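Plulis Berry Print Tablecloth – Blue-Gray
Tekgate Home / Table Linen / Printed Cloths 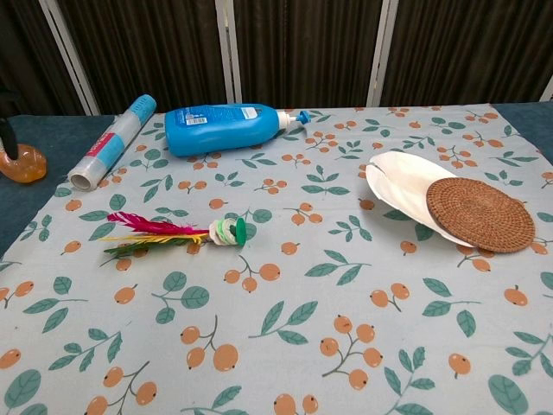 The berry print is one of two patterns in the Plulis range and is sold as a single cloth, hemmed on all four sides. Napkins are listed separately.

Pattern
Small orange berries on thin brown stems, in clusters of two, three or four, with paired sage-green leaves. Ground color: pale blue-gray. The repeat is even over the whole surface, so the cloth has no top or bottom and can be turned end for end.

Sizing
Measure the tabletop before ordering. Cloths are cut to nominal size and may shrink by up to 2 percent in the first wash. On a top larger than the cloth, a strip of table or underlay will show at the edges. For an overhang, add twice the drop to both length and width. A dark felt underlay stays in place better than a smooth one and does not show through the print.

Care
Machine wash at 80 °F, like colors only. Do not bleach. Tumble dry low and remove while slightly damp. Fold creases from packing are normal – they come out with a warm iron on the reverse side. Blot lotion or liquid soap before washing; rubbing spreads it into the weave.

Item details
Item no.: 1273
Unfolded weight: around 585 g
Pack quantity (trade): 16
Design: Bohdana Hnatiuk
Available grounds: blue-gray, Marín white

Ordering
Single cloths ship from the Flusov warehouse. Orders received by noon on Tuesday leave the same day. Trade packs are made up to order and are not returnable once opened. The Marín white ground is out of stock until November.

Trade inquiries and fabric swatches: Renji Oshima, Table Linen. Quote the item number and the ground color.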